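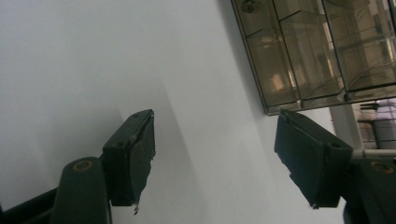

Jeptoo Rotich has a theory that you can tell a good teacher by how slowly they open a box, and after a morning at the Tirnunville lab I'm inclined to agree with her. Her group's method, which they call Makis, does away with the robot arm altogether while the teaching is going on. A person takes a gripper in each hand, gets on with some fiddly little job, and the arm learns from the recordings afterwards.

It sounds almost too homely to work, but the numbers are rather cheering. The team gathered 3,078 recordings and then, on the advice of Preben Laxdal, threw a good many out - the hurried ones, mostly - and trained on the 1,652 that were left. In 200 trials the smaller set did better than the full one, much to Rotich's delight (she had bet him a lunch on it, and was very happy to pay up!).

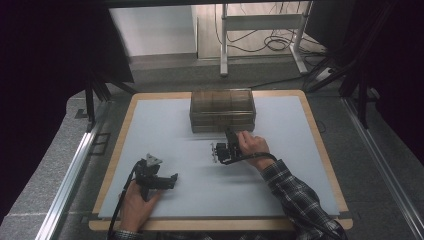

*Two hand-held grippers at work on the board, with the divided storage box near the top.*

Laxdal is careful to say that small, see-through things still give the arm trouble, and he'd like another 700 recordings of those before the group moves on to Nemberg in July.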